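Why did slings hang on so long once armies had decent bows?

I've been reading about ancient armies on my lunch breaks and keep tripping over the same thing. Slingers just don't go away! You've got bows that are clearly good, you've got people who can shoot them, and still there's a bunch of guys with a strip of leather and a bag of rocks on the payroll. I tried one in my brother-in-law's field in August (12 throws, 3 of them went forward) so I know it isn't because slings are easy. Was it just cost? And were the lead bullets really better than stones or is that something people repeat? My book is an old paperback with no footnotes, so I can't chase anything down.

Also if anybody has a simple pattern for a pouch that doesn't dump the stone early I'd love it. Mine is cut from an old boot tongue and I think it's too stiff.
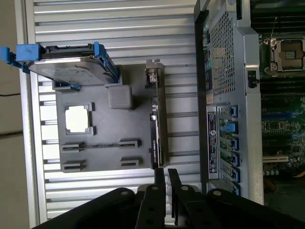 Ye-seo Hwang wrote back that cost is part of it but I'd look at ammo and weather first. A wet bowstring can be a real headache, and a sling made of wool or braided fiber mostly doesn't care. You can pick up stones out of a riverbed if you run out. Lead is denser, so a bullet the same weight as a stone is a lot smaller and loses less speed in the air, and it's hard to see coming. They were cast in molds, and some have words or little pictures on them, including insults to the other side. So yes, better, if you had the lead. The other piece is that places like the Balearic Islands had boys slinging from when they were small, and armies hired those men for a skill they already had.

Ada Ruggiero
Agree with most of that. One thing to add, a slinger has a hand free for a small shield, and an archer really doesn't. On your pouch, try softer leather, cut it like a long diamond, and put a slit down the middle so it cups the stone. Mine is 9 inches tip to tip, which is on the big side. Use tennis balls until you quit throwing backward, please.

Dae-han Yang
bows are better, they just had too many shepherds lol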